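Catterall Rooms: Break Table

Gallery 8 covers the furniture and tableware in the Zosden building. The round table is 80 cm across and was moved in from the Etitz office in April. Trays are listed under Fletura stock number 132.
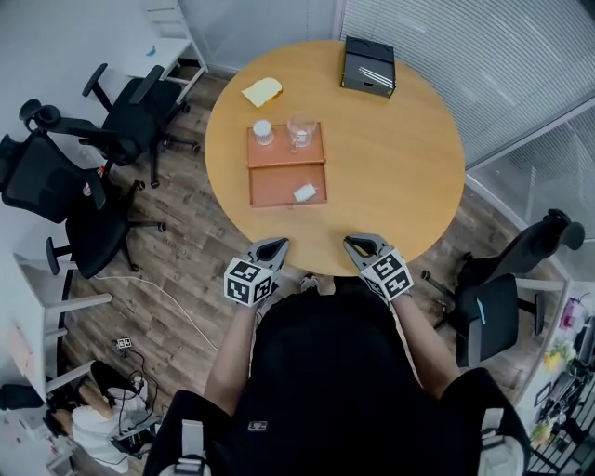 Round table, light wood. Orange two-part tray with white cup and clear glass mug in the upper part, white packet in the lower.

The tray is wiped down after use and stays on the table. Black office chairs are shared with the desks along the wall. Seat height adjusts up to 65 cm. Shelving is listed in the next gallery.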